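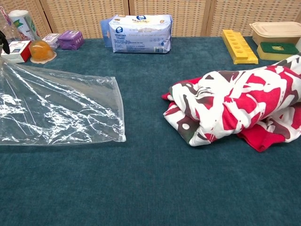 Figure 3. Bagging task on the carpeted table, with the clear bag at left and the patterned cloth at right.

5.2 What went wrong with the bag

I'll admit I expected the cloth to be our problem child. It's a soft heap with folds everywhere, and the Arkum policy handled it fine on most tries. The bag is what got us! Our depth readings on clear film were full of holes, so the planner kept filling in the height of the carpet (teal, in Figure 3, and it shows right through the plastic). The left finger would then go for a spot well under the film, press into the table, and trip the force limit.

We ran 600 bagging trials, and I went back through the logs for every stop. The worst kind was the quiet one: the fingers closed on carpet pile and film together, the grip check passed, and the arm lifted anyway. Five of those ended with a bent fingertip. The row of household goods along the screen wasn't part of the task, but a dragged bag could still snag on it, so we counted any contact there as a failure too.

Our fix in Stondero is pretty plain. We cap the downward speed near the table and ask for a second grip check after a small lift. It slows things down, and I'm still not happy with how it treats creased corners.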